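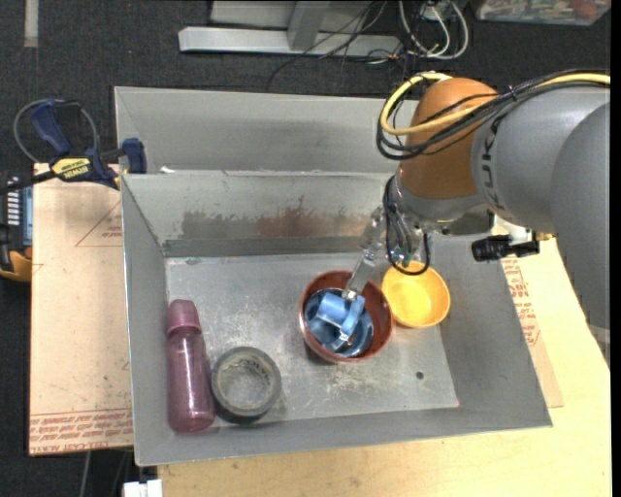 Prurkidton pottery and brickworks open day

The works at Prurkidton opens to the public twice a year, once in August and once just after New Year. We went to the winter one on January 3, 2012, mainly to see the kiln, which is only shown when it is out of use. Entry was free. You had to give your name at the gatehouse and sign a form saying you had suitable shoes.

Getting there was straightforward apart from the last part. The number 17 bus from Nutar stops at the end of the lane, and from there it is a walk uphill with no pavement. Cars go in by the lower gate and park on the old clay yard, which was very muddy. Several people changed into wellingtons at the boot of the car and left them on for the whole visit.

Tours left from the drying shed when enough people had gathered. Ours had a mix of families, a few retired couples and a group from the Halim evening class who had come by minibus. The guide had worked at the place for most of his life, first on the brick side and then in the pottery. He spoke quietly and it was hard to hear him at the back whenever the extractor was running.

The first stop was the clay store. The clay used to be dug on the hill behind the works but the pit closed years ago and filled with water. It now comes by lorry and is tipped into bays under a tin roof. Each bay holds a different sort. The red is for garden pots and tiles, the buff for kitchenware. They leave it over at least one winter before using it, and the guide said frost does a better job of breaking it up than the machine does. We were allowed to pick up a lump of each and compare them. The buff is noticeably smoother. The red has grit in it that you can feel between your teeth, according to the guide, who said that was how they used to test it.

After that we went through the mill room. The pug mill was switched on for a few minutes so we could watch the clay come out at the end in a long square bar. A man cut it with a wire and stacked the pieces on a barrow. It is much noisier than I expected and the children in front of us put their hands over their ears. The older mill, which was driven by a belt from a steam engine, is still in the corner. The belt has gone but the wheels have been painted and there is a board next to it with the history.

The throwing room was the busiest part of the tour and we had to wait in the corridor for the group before us. There are five wheels, two of which were being used. One thrower was making flowerpots, all the same size, measured against a stick fixed beside the wheel. The other was making lidded jars and took longer over each one. Finished pots went on boards, and the boards went on racks along the wall. They stay there until they are firm enough for turning. In cold weather this takes days, and the shed is heated by pipes running off the kiln when it is in use. With the kiln off it was bitterly cold and both throwers were wearing fingerless gloves between pots.

Glazing is done in a separate building across the yard. The glazes are kept in lidded tubs with the number written on the lid. We were shown a tile dipped in each one before firing and after firing, and the colours have very little to do with each other. A pinkish one comes out dark green. The kitchenware range is called Flinano and was started when orders for garden pots dropped off. It comes in four colours. Most of it goes to shops on the coast and they do a small amount by post.

Then the kiln, which was what we had come for. It is a round brick one with a domed roof and iron bands holding it together, and you go in by a low arch called the wicket. When it is fired the wicket is bricked up and sealed with clay, then knocked out again afterwards. Inside it is bigger than you would think and very dark. The bricks are coated with a brown glassy layer from all the salt and ash over the years, and it has run down the walls in drips. The guide turned his torch along the floor to show the holes where the smoke is drawn down and out to the chimney. The chimney is 80 feet high and stands apart from the kiln, joined to it by a tunnel.

The big kiln is now lit only 2 times a year because of the cost of coal. The everyday work is done in electric kilns at the back of the glazing building. These were not very interesting to look at, being plain metal boxes with a dial, but they are what keeps the place going.

I asked about breakages. A full firing of the big kiln holds 390 of the large garden pots, with smaller things placed inside them to save space. They expect to lose part of every load. Anything cracked goes on a heap behind the kiln and is crushed and put back into the clay for the coarser pots. Slightly bent or badly coloured ones go in the seconds shop.

The seconds shop was open all day and had a queue. Prices were low for the plain pots and higher than I would have liked for the kitchenware, even with chips. We bought a bread crock without a lid and a pair of small bowls. They only take cash or cheques. Wrapping is old newspaper, and you do it yourself at the bench by the door.

Tea was served in the former packing room with soup and rolls until they ran out, which was before one o'clock. If you are going for lunch I would bring sandwiches. There were enough tables but most of the seats were benches without backs. Toilets are in the yard and were clean.

There was also a table where children could make a pinch pot. These are fired with the next batch and have to be collected, they will not post them. It was popular and the queue for it was longer than the one for the tour.

The whole visit took a little under three hours including the shop. The ground is uneven and there are steps up to the throwing room, so it would be difficult with a pushchair. Dogs are allowed in the yard but not in the buildings. The August open day has the kiln in use, so you cannot go inside it then, but the guide said you can stand near enough to feel the heat through the wall.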